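Home Explore Notifications Messages Lists Profile

Tihomir Vidmar
ok budget thread. Been asked to plan the arm purchase for the workshop and I have until end of June to spend it or lose it. Thinking out loud, tell me where I'm wrong
12 replies 9 reposts 47 likes

First thing. Not buying hardware untill the layout works in sim. Did it the other way at Likham and we ended up with a bench the arm couldn't reach across. Never again

So the layout gets modelled first. Table, pedestal, arm, gripper, one part to work on. Costs me evenings and nothing else

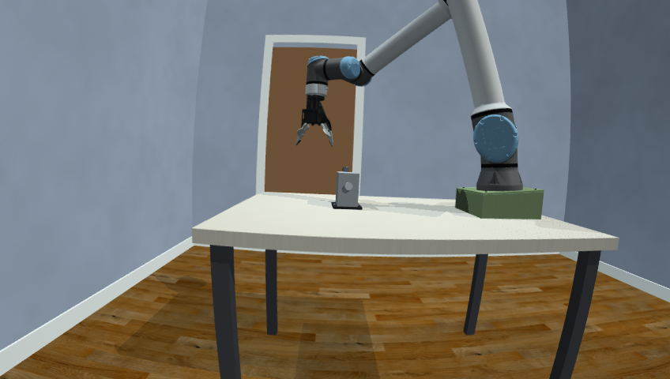

Pedestal is the line item everyone forgets. Quote from Pronis came back without one. Asked, and it's another 2000 plus freight. For a box with bolt holes!!
3 replies 2 reposts 21 likes

Damen quote includes the pedestal but the gripper is extra and the spare fingers are extra on top of that. Fingers are 50 a pair, fine, buying a few. They will get bent

Neither of them quoted cabling. Neither quoted the e-stop. Put both on your list now before you forget like I did

Question I keep going back and forth on is one arm or two. Two means a bigger table, a second controller, probably another circuit run in. Electrician hasn't called back

Did mock up the wrist camera view though, wanted to know what a wide lens gets us before paying for one
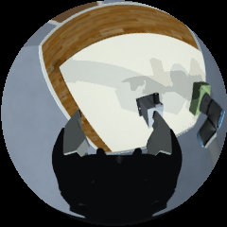

Sim view down past the gripper, fingers open. Second arm coming in from the right.
5 replies 4 reposts 38 likes

Pretty happy with how much table you get with that lens. The cheaper one is 200 less and a lot narrower. Leaning wide, and I'll find the 200 somewhere else. Maybe the fancy table top, plain is fine

Mujić does refurbished arms with a one year warranty, which my boss loves and I don't. Want to see the hours on the joints first. Asked for the service log, still waiting

Current plan: one arm now, table sized for two, pedestal spot for the second one drilled and left alone. Second arm goes in next year's ask

Also training. Put a line in for traning. Two people minimum or you're the only one who can restart it and you never get a holiday

If anyone's bought a pedestal locally or had one welded up, what did you pay and did it stay rigid? A fab shop near me reckons they can do it for nearly half the Pronis price. DMs open
17 replies 6 reposts 29 likes

Show more replies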